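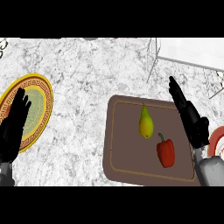
A decorative plate with a yellow rim and a Greek key band, on a marble countertop.

Notes from the Lambrechts pottery open day

Lambrechts opens its works to the public once a year, in July, and this year I got a place on the morning tour. I have bought their seconds for a long time and wanted to see where they come from. The works is on the edge of Davlow, a ten-minute walk from the bus stop, mostly uphill. There is parking behind the drying sheds, but it was full by the time the gate opened at nine.

Admission was free. You sign in at a table, get a sticker, and wait in the yard until your group is called. My group had a guide named Jolien Peeters, who has worked in the glaze room for most of her career and now splits her time between that and training new decorators. She talked fast and took questions as we walked.

We started in the clay store. Lambrechts buys its clay ready blended in bags, which surprised a few people who had expected a pit out back. There was a pit once, on the other side of the road, and it closed before Peeters started. The bags are stacked on pallets and used oldest first. Next door is the pug mill, which squeezes the air out of the clay and pushes it out in a thick gray log. A man cut the log into slices with a wire while we stood there. Each slice makes one dinner plate, with a little left over that goes back into the mill.

The forming room was the loudest part of the tour. Flat pieces such as plates and saucers are made on spinning molds, with a heated metal tool coming down from above to shape the back. Cups are made much the same way in deeper molds. Teapots, jugs and anything with an odd shape are slip cast, meaning liquid clay is poured into a plaster mold, left to stand, and poured out again. On a normal shift the room turns out 275 plates. The molds wear out and have to be replaced, and there is a whole wall of old ones that we weren't allowed to touch.

After that comes drying, which is slow and not much to look at. Racks, fans, a hygrometer on the wall. Peeters said more plates are lost to fast drying than to anything that happens in the kiln, and that on hot days they turn the fans off completely.

I had come mainly for the decorating room. It is upstairs, with windows all down the north side, and 46 people worked there when the building was new. There are nine now. Solid bands of color are put on by hand. The plate sits on a small turntable, the decorator gives it a push and holds a loaded brush still against it. One of the decorators did a narrow band, then a wide one next to it, with no gap between the two. Visitors could have a try on a reject plate. Mine came out with a wobble halfway around and a blob where the two ends met.

Repeating borders are mostly done with printed transfers. The pattern comes on a sheet, is soaked until it slides off the backing, and is then laid on the plate and smoothed down with a rubber tool. The hard part is the join. A key pattern has to close up exactly, and if the transfer has stretched even slightly the last unit comes out too wide or too narrow. The decorators start at the same place every time and work both ways toward the far side. Peeters passed around two plates, one with a good join and one with a bad join, and it took our group a while to find the bad one.

The shop's newest line is called Pretora and uses mottled glazes. The speckle comes from a second glaze sprayed lightly over the first. I liked the bowls more than the plates. An older line, Jukament, went out of production a while back, but there was a shelf of it in the display case at the top of the stairs, including a soup tureen with its original ladle.

Last stop was the kiln hall. The gas kiln holds 600 pieces when it is loaded with plates and 700 if it is all saucers and cups. It was closed and running, so we looked at the control panel and then at a cart of ware waiting to go in. Unfired glaze is chalky and pale, and the colors bear little relation to what you get at the end. A chart on the wall shows before and after tiles for every glaze in use. I could have spent longer there but the next group was already coming down the stairs.

The tour took an hour and a half. Afterward there was coffee and a plain cake in the packing room, and the seconds shop was open with a further discount on anything with a red dot. I bought four side plates and a milk jug with a pinhole near the handle.

Some practical points for anyone going next year. Wear flat shoes – the forming room floor is slick with clay dust and there are two sets of steel stairs. The decorating room can be reached by the freight elevator if you ask at the sign-in table. Children are welcome but have to stay out of the kiln hall. The shop takes cards. Bring your own bag and something to wrap things in, as they ran out of newspaper before noon.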